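Fri 21 June, bread notes, Warkbridge bench

Best day on the shapes so far! I came in expecting to fight with the braid again and instead I have two pieces I'd happily put in front of anyone. Writing it all down before I forget which dough was which (I did forget, back in February, and we lost a whole batch of notes to it).

Dough: one mix, divided. Troels Lauritsen scaled it and I shaped. Bulk went longer than the sheet says, closer to how we used to do it at Narnier, and the dough was so much nicer to roll out. No tearing, hardly any flour on the bench. Batch number is 3491 if anybody wants to look up the flour.

Twisted bun: rolled the rope thinner than last time, 12 inches, then twisted and tucked the end under. The old ones kept unwinding in the oven, and I think it was the tuck all along, I was just folding it and hoping. Pinched it shut this time. The top got the darker glaze, the one Rana mixed. I love that orange. It makes the twist look twice as deep, and the base stays pale so you get a real contrast from the side.

Braid: three strands, started from the middle and worked out to both ends, then flipped. Egg wash went on thin, 2 coats. I was aiming for pale with just a bit of gold up on the ridges and that's what I got. Troels would take it darker. We'll have that argument on the next bake, I'm not moving yet.

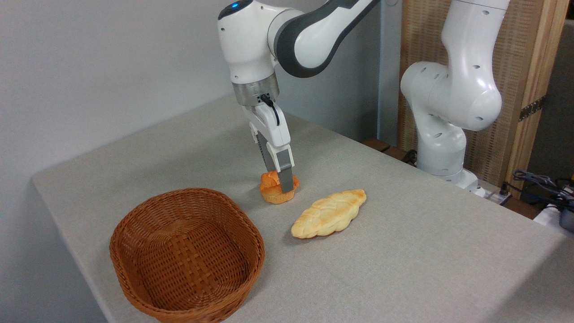 *Twisted bun gripped just above the gray cloth, braided roll lying on it, wicker basket still to be filled.*

Basket: the reddish-brown one with the rolled rim. I like the warm color with the orange top, and the checkered weave is busy enough that the plain cloth under everything is a relief. Tried to work out how to lay the two pieces in it. My plan is braid first, on a diagonal, then the bun leaning on it with the twist facing out. If it looks lost in there we need more buns, and I won't complain about making more buns.

Cloth: keep the light gray. The white one from Ploltell made the braid disappear completely. Let it hang over the side too, much softer than a hard table edge.

To do next:

- second tray of buns, same tuck, same glaze
- write the braid steps on the wall sheet, middle-out, with a sketch
- ask Rana for the glaze amounts (she did it by eye, of course)
- oven at the same setting, 34 minutes on the braid, check the underside before pulling
- try a seeded braid? I really want to try a seeded braid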